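**Work diary, Sunday, July 26, 2020**

Entry made at home, from notes kept during the week. The Flallance returns department has now completed its first full month with the two-arm sorting stations, and I wish to set down the position before the staff meeting.

The department employs 125 people across all shifts. Almost 3,000 returned household items pass through it on a normal day, and until June every one of them was unpacked, turned over, checked and placed in a tray by hand. The stations now take a share of the mixed small goods. They do not take glass, textiles in bulk or anything returned without a label, and those lines remain with the hand tables.

I spent the early part of Thursday at the first station with Ok-hee Yeon, who has been its lead operator from the beginning. Her work has changed more than anyone's. She formerly sorted for a full shift on her feet. She now selects the goods, lays them out, starts the cycle, and records every item the arms decline or put down in the wrong place. She told me that her wrists are better and that her eyes are tired by noon. I have asked for both remarks to go into the health file as she gave them.

The goods that morning were a mixed lot. A mug and a toothbrush lay between the two grippers, and a hammer and a clear bag of small pale pieces waited farther back. Ok-hee chooses such lots on purpose, as the system learns little from a table of mugs.

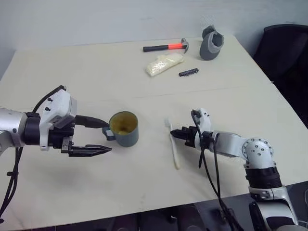

## Staffing and Duties

The agreement with staff provides that no position will be removed on account of the stations before the end of October. I restated this on Monday and again on Wednesday, when Jarrah Henare asked what would follow. I was not able to give him an answer. The matter is with the regional office, and I have written to say that a reply is needed well ahead of the date. He has worked the hand tables for many years and is entitled to plan his winter.

Two new duties now exist that did not exist in the spring: station operator and exceptions clerk. Bronwyn Whitcombe has taken the second. Every item the arms decline comes to her bench with a printed slip, and she decides whether it is resold, repaired or scrapped. She reports that the slips are of little use to her, being written for the engineers at Mendonça, and she has drafted a plainer form. I approved the draft on Friday. It asks three questions and leaves a space for remarks.

The rate of pay for operators is not settled. Noeline Waaka, for the staff side, holds that the duty should be graded with machine setters. Management's view is that it should stay at the sorter's grade until the training course is complete. I incline to Noeline's view and have said so in writing – a person who answers for the output of a machine is doing more than she did before, whatever the course certificate says.

There has also been some loss of company. The hand tables seat six, and people talk across them. A station is run by one operator, and Ruby-Lee Ruawai asked to return to the tables after her second week for that reason alone. The request was granted. I propose that operators rotate every 2 hours, which would also answer Ok-hee's remark about her eyes.

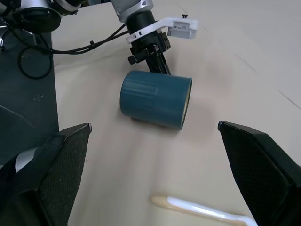 Training of the second group of operators begins next week, and I have asked that it cover the wrist views in full. The first group was taught from the overhead view and had to learn the close views without help. Ruby-Lee's written account of her two weeks is sound on this point. From above, she says, an operator sees goods on a table; from the wrist she sees only what lies near the fingers, and must judge the rest. A blue container on its side, open end to the right, with the other arm's fingers stopped just above it, is the sort of thing she would have a trainee study before anything else. I would add the wrinkles in the cloth, which new operators tend to overlook.

The course will run on the Flarnis software as at present. I have requested 300 saved views for the trainees to work through at their own pace, with the operator's decision recorded beside each.

Matters outstanding for the week:

- Regional office to reply on positions after October.
- Rotation proposal to go to Noeline Waaka for comment.
- Bronwyn's form to be printed and put into use at both stations.
- Ememell to confirm the service visit and its cost.
- Second chair for the exceptions bench, requested twice.

I have also promised Jarrah an hour at the first station, at his own request. He wishes to see the work from the operator's side before he decides whether to apply for the course. Ok-hee has agreed to have him on Tuesday's early shift.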